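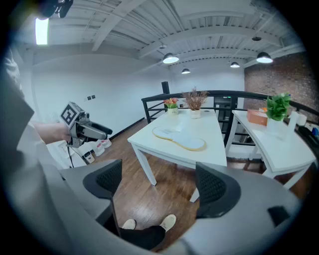 # Listing a second-hand novel so that buyers can find it

These steps apply to the Hokar catalogue, version 4, and assume you already have a seller account.

1. Open **Stock > Add title** and type the ISBN from the copyright page. Don't use the one on the jacket; book club jackets often carry a different number.
2. Check the edition. Hokar fills in the most recent printing by default. For *The Gisitz Road* by Concetta Gentile it offers the 2000 paperback, 233 pages. The earlier hardback has to be picked by hand.
3. Set **Series** and **Volume**. Leave Volume blank for a tie-in or prequel -- a zero sorts it ahead of book one.
4. Enter the condition code, then describe faults in this order: jacket, boards, spine, pages. Write "name on flyleaf", not "some writing".
5. Paste the blurb. Keep it under 2976 characters, including spaces, or the end is dropped without warning.
6. Add a translator if there is one. Primo Bassi is listed twice; use the entry marked *Donati*.
7. Press **Save**, then **Publish**.

New listings go live overnight. Anything published on a Saturday waits for the next weekday run.

If a title shows as "held", the ISBN clashes with another record. Open **Clashes**, choose **Keep both** and save again.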